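Kofta on skewers - a little gallery

I've been making these since a holiday in Veltodia one August, and friends keep asking, so here are a few pictures with my notes. Date: 1/5/20.
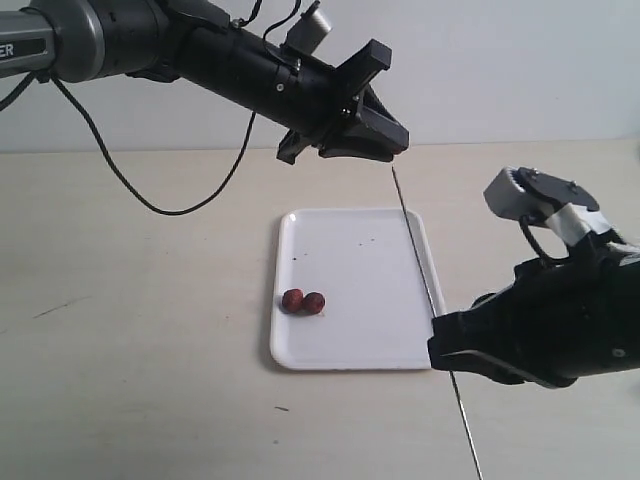 Kofta mix wants to be cold and properly rested, an hour at least. I use 300 g of mince and 80 g of onion, grated and squeezed hard. A shallow white tray with a bit of a rim is all I'd bother with for the shaping, and it rinses clean in seconds!

Skewers next. I like the long thin metal ones - bamboo always burns on me.

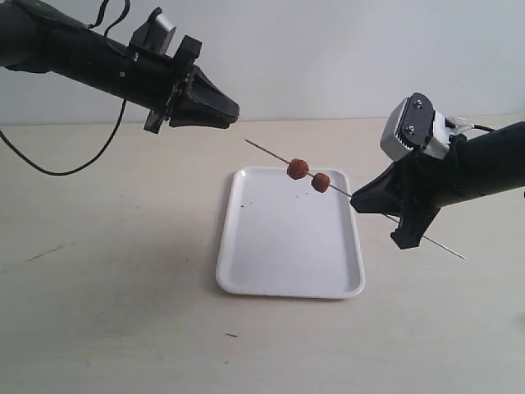

Wet your hands before you roll, then thread slowly and pinch the meat in at both ends so it grips. Győző Juhász swears by flat skewers, but I've never got on with them. 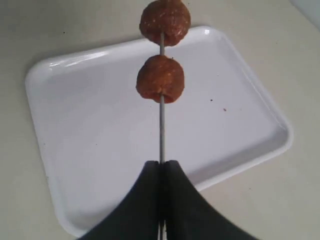
Vorkside Kitchen Notes, no. 371

Leave a gap between the pieces like this, so the sides can brown too. Flatbread and pickles with them, please.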